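3.2 Gathering the demonstrations

All of the examples used in this paper were gathered by hand, by which we mean that a person guided the two arms through each task from start to finish while the cameras and the joint readings were saved side by side. Most of this patient work fell to Nazmiye Aksoy and Beril Sarıgül, who took turns at the Vostura bench all through July. 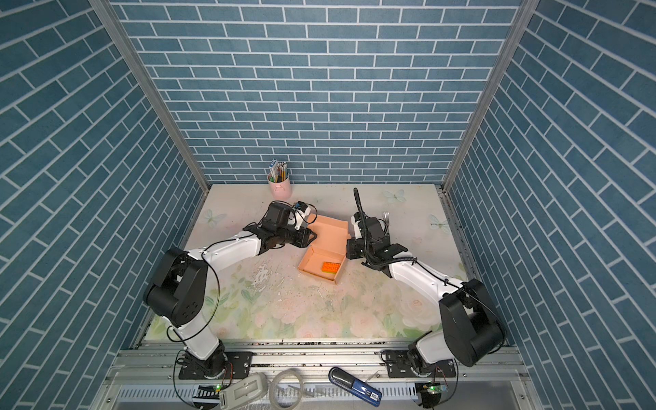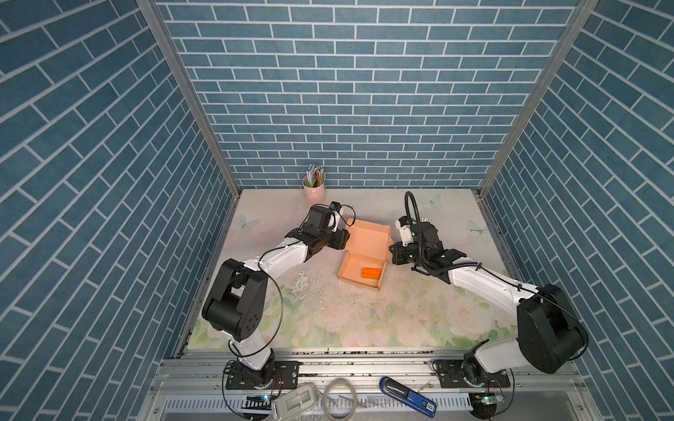

Figure 2. Two views from the box task, with both grippers close to the open box and an orange building brick inside it.

We had hoped at first to collect a neat 1000 episodes, but some evenings went rather better than planned and we finished with 1009 for this task and 1927 across the whole Skulon set. An episode was kept if the guide was happy with it, and we were fairly generous here: a small fumble followed by a sensible recovery seems to us a perfectly good thing for a learner to see, and throwing such episodes away made our early policies rather brittle (see Section 5). Episodes in which an arm stopped on a fault were left out altogether.

The guides were asked to vary the starting place of the box a little between episodes, and to work at whatever pace felt comfortable. Beril's episodes are noticeably slower than Nazmiye's, and we did not even them out before training.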